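4.2 Surfaces that hold more than one kind of thing

The rooms in the Zesow set were sorted by what people kept on their main table, and the largest group by far was the mixed one. Out of 1264 table records, 848 had at least two kinds of item on the same top that would normally be put away in different places. A plate next to a glass does not count as mixed under this rule. A plate next to a phone charger does. The rule is the one used by Sebastian in the earlier Prurnell survey, with one change: flowers, whether in a vase or not, are now a kind of their own and no longer fall under "decoration." Under the old rule a table with a candle and a bunch of tulips was a single-kind table, and several of the people we talked to found that odd.

Round tables were mixed more often than rectangular ones. Part of this is a matter of where the tables stand. A rectangular table is often pushed against a wall and takes on one job, such as desk work or serving food, and the things on it follow from that job. A round table tends to be left with open floor on most sides and gets reached from several directions. People put down what they have in their hands when they pass. In the Lagman building, where every unit was let with the same round table, residents called it the "drop table" without being asked for a name.

Cables were the most common item with no fixed home. We split them into three conditions for coding: plugged in, loose, and contained. A contained cable is one that sits in a box, tray, bag or drawer, coiled or not. A loose cable is one that lies on a floor or a surface with nothing around it. Where the coder could not tell whether a cable on the floor was connected to something, it was coded loose and marked for a second look. Bundled cables on the floor stayed in the loose group even when they were neatly gathered, as the bundle does not have a container. This was argued over during the pilot, and a case can be made for the other choice. It would move 9 rooms from one column of Table 5 to the other and leave the order of the columns as it is.

A box on a table was coded by its contents and whether it was open. Closed boxes were left out of the mixed count unless a resident told us what was in them. Open boxes were treated as part of the surface, so that a box of cables on a table with flowers gives a mixed table with two kinds. Figure 7 is a record of this type. The lilies are near the far edge of the round top, the open box with its coiled cables is in the middle, and there are more cables on the floor by the wall. It was entered as mixed, two kinds, with cables in both the contained and the loose condition.
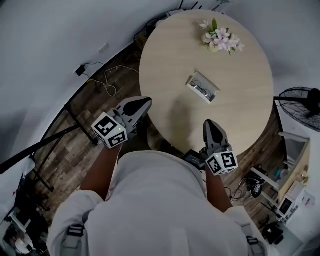
Figure 7. Round wooden table coded as mixed: pink and white lilies, and a small open white box holding dark coiled cables. Loose and bundled cables near the wall at left; microwave and shelving at right.

Rooms with both contained and loose cables turned out to be common enough that we stopped treating them as a coding problem. When residents were asked about them, the usual answer was that the box was for cables they were not using and the floor was for the ones they were. A smaller number said the box had simply filled up. Neither answer can be checked from a record of the room, and we did not try to guess which one applied in units where the resident was not interviewed.

Flowers behaved differently. They were nearly always placed on the main table, even in rooms with a free shelf or windowsill, and they were rarely moved when the rest of the table was cleared. In the March follow-up at Rokden we asked residents to clear their table as if for a meal. Most took the small items off first and left the flowers until the end, and about 100 of them set the table with the flowers still on it. Flowers lying flat were handled in the same way as flowers in a vase, although we had expected them to be moved sooner.

Kitchen appliances standing near the table were noted but not counted, as they are not on the surface. The same goes for fans and heaters. They matter to the layout of the room, and in the smaller units they decide which side of the table can be reached at all. Section 4.3 takes up reach and walking space and uses the floor plans for this.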